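Home About Minutes Newsletter Join Contact

LIRTHORPE TINKERERS' SOCIETY
Minutes of the general meeting, Apr 29, 2023

Chair: Edivaldo Aguiar
Present: 30 members, plus two people who had come for the yoga class and stayed.

1. Minutes of the last meeting
Approved with one correction. The society did not "condemn" the new parking signs. It expressed surprise at them.

2. Matters arising
The lathe is still in the hallway. The person who offered to move it has since moved himself, to another town. Carried over again.

3. Report on the visit to Kerekes
The chair reported on the society's visit to the Kerekes workshop in Prulport, made by 12 members in two cars and a van. The van took the scenic route and its occupants missed the safety talk, which was given a second time, word for word, including the joke.

Kerekes builds and programs robot arms for sorting small household goods. The group was shown the one they call Esari, an arm with a black jointed hand, working over a table of ordinary things. Several members had been hoping for something larger. One had brought ear protection.

Our hosts explained that the everyday items are the hard part. A steel block is the same shape every time you pick it up, but a soft packet changes its mind as soon as it is squeezed, and a thin one lying flat gives the fingers very little to get under. The chair said he had the same trouble with credit cards on a tile floor and had never been offered a grant for it.

Members asked how fast the hand works. The answer was that it depends, and then, after some pressing, that it is slower than a person and doesn't mind being told so. A member asked whether it could be taught to fold fitted sheets. Our hosts looked at one another for a while and said they would write that down.
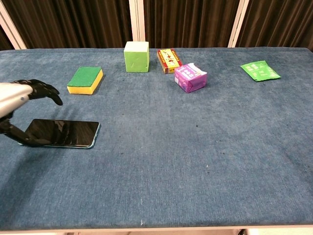
Esari's hand over the table at Kerekes, with the phone nearest to it and the sponge just beyond the fingertips.

There was a long exchange about the phone. The member with the strongest views on screens wanted to know who pays if the hand drops one. We were told that Kerekes does, and that there is a line in the budget. He asked to see the line. He was shown the coffee machine instead, and the matter rested there.

The table covering also drew comment. Kerekes likes a cloth surface because things slide less on it when nudged. Two of our members have carpeted their own workbenches for years and been laughed at in this very room. They asked that this be minuted. It is minuted.

After the demonstration, members were allowed to drive the arm themselves using the hand controller, for a couple of minutes each. Results varied. The secretary (who writes these minutes and so can choose the wording) showed promise. The chair spent his whole turn lining up on the sponge and ran out of time in what he described as a commanding position.

Lunch was sandwiches. The report was accepted with thanks, and a letter will go to Kerekes. The chair asked that it not mention the sheets.

4. Our own open day in September
It was agreed to invite Kerekes to bring Esari to the open day, if they are willing. Discussion of where to put it took longer than the visit. The stage is too high, the kitchen has the only good outlets, and the corner by the window belongs to the model railroad by ancient custom. The railroad group offered to give up half the corner – the half with the radiator.

Members were asked to suggest household objects for visitors to try. Suggestions received: a tea bag, a set of keys, a boiled egg, an unboiled egg. The eggs were put to a vote. Boiled was carried.

Last year's open day brought in 122 visitors, though the clicker was in the hands of somebody's nephew for part of the afternoon and the figure should be enjoyed with care.

5. Money
The balance is healthy by our standards. Gas for the visit came to $50, for which a receipt has been produced, and a second claim for a milkshake was withdrawn after discussion. Dues are unchanged.

6. Any other business
a) The 3D printer is working. Please stop asking what was wrong with it.
b) A request for quieter chairs was noted, noisily.
c) One member proposed that the society build its own robot hand over the winter. He was asked about the clock he proposed to build last winter. The proposal will come back to the next meeting with a parts list – and the clock.

The meeting closed when the yoga class wanted its mats back.

Action points
Chair: thank-you letter to Kerekes, and the invitation.
Secretary: ask the hall about outlets near the window.
Railroad group: measure the corner, honestly this time.
All: the lathe.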